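Thread, mostly

Quick one tonight. Got in late, kettle on, bag still packed by the door. Wanted to write this down before it goes out of my head, as last month I told myself I'd remember everything from the knot sessions and then remembered the biscuits.

So. Thread week. Well, two weeks really, but the first one I was mostly ill.

If you're new here, I'm learning to stitch. The hospital sort, not the cushion sort, though my gran did teach me the cushion sort and I keep finding her habits in my hands. She licked the end of the thread. I have had to train myself out of even thinking about it.

What I've got on the table

One Skolto pad, the pink one, with so many holes in the top layer that it's gone soft down one side. A box of out-of-date thread from Tidari, mixed sizes, all rattling about together. A reel of Brorkance which is the stiff stuff and which I hate. Two pairs of scissors, one good. A tea towel under the lot so things don't ping off onto the floor and get found by a bare foot.

Also a lamp. Moved it from the left to the right and back again about nine times. Left is better. Right-hand side gives me my own shadow on the exact bit I'm trying to look at.

The pad needs replacing and I keep not doing it. I turned it round instead and started on the clean side. Fine for now.

Memory

Thread has memory, that's what they call it. It's been wound up in a packet for however long and it wants to go back to being wound up. You pull it out and it sits there in little loops looking at you. The soft braided kind gives in quite quickly. The stiff kind doesn't give in at all, you tie your first throw, you think lovely, you reach for the other end and the whole thing quietly opens up again.

Bảo Trương told me to run the full length through my fingers first, slow, with a gentle pull. Not a yank. I'd been yanking. Tried it slow and it is better, not cured but better. The last bit near the cut end still does what it likes. He also said to stop cutting my lengths so long, which, fair. I was cutting them long so I wouldn't have to start a new one so often and then spending the time I'd saved untangling it from the lamp.

We had this conversation in Hứa over noodles, with me practising on the handle of the sugar pot. The waitress moved the sugar pot. Didn't say anything, just moved it.

Tails

My big problem. I leave one tail miles too long and the other so short I can't get hold of it for the second throw. Then I pull to even them up and that loosens what I've already done. Round and round.

Things that have helped a bit:

Pulling through until the short end is short, and then STOPPING. I kept having one more little tug for luck.

Laying the short end somewhere I can see it before I do anything else. If it's hidden under the loop I'll go digging, and digging is where I lose the tension.

Looking at the end of the thread and not at my hands. Took me ages. You want to watch your hands becuase they're the bit that's misbehaving, but the end tells you more.

Going slower on the second throw than the first. I speed up as soon as I think it's nearly done. Same with parallel parking.

Wire

Haven't got on to wire properly yet. Had a go with a bit of the thin stuff and it's a different animal. Thread you can bully a little. Wire, if you bend it wrong once, you've got a bend in it, that's it, that bend lives there now. You can smooth it but you'll always feel the place. I did the whole of one evening on wire and my notes say "no" and then underneath "no" again, and then a shopping list.

What I did work out is that how close up you're looking changes everything. At arm's length a strand is just a line. Get right in and it's got thick bits and bright bits and a wobble, and you can see which way it's wanting to go. I've been trying to look like that all the time now, nose practically on the pad, which isn't great for the neck.

I like this one for the strand coming up out of the top of that little round head. Thicker down at the base, with a proper silver shine on it, then it thins right out to a dark line and goes a bit wavy and leans off to the right. I could look at that bend for ages. The metal's lovely as well, all those bright spots and the ridges round the collar.

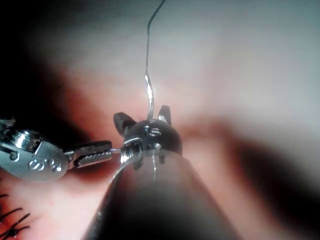 What's next

More of the same, I think. I want to get the soft thread to the point where I'm not thinking about it, and then go back to the Brorkance and be brave. There's a day course at Tidari I've had my eye on, but it's 475 pounds and the boiler had other ideas about my money this month. Maybe the one after. Bảo says I'd get more out of it if I turned up with decent tails anyway, so perhaps the boiler's doing me a favour.

New pad. Definitely new pad. Writing it here so I have to.

Someone asked in the comments last time whether I keep the finished ones. No! Well, a few. I keep the really bad ones from the begining in an old tobacco tin and when I've had a rubbish evening I get them out and have a look. They're awful. One of them isn't a knot, I don't know what it is, it's just thread that's had a fright.

And to whoever asked about scissors: small, sharp, and don't let anybody else in the house open parcels with them. That's how I came to have one good pair and one other pair.

Right, tea's gone cold. Washing still in the machine from this morning and it'll need doing again. Will post about the wire properly once there's something better to say than no.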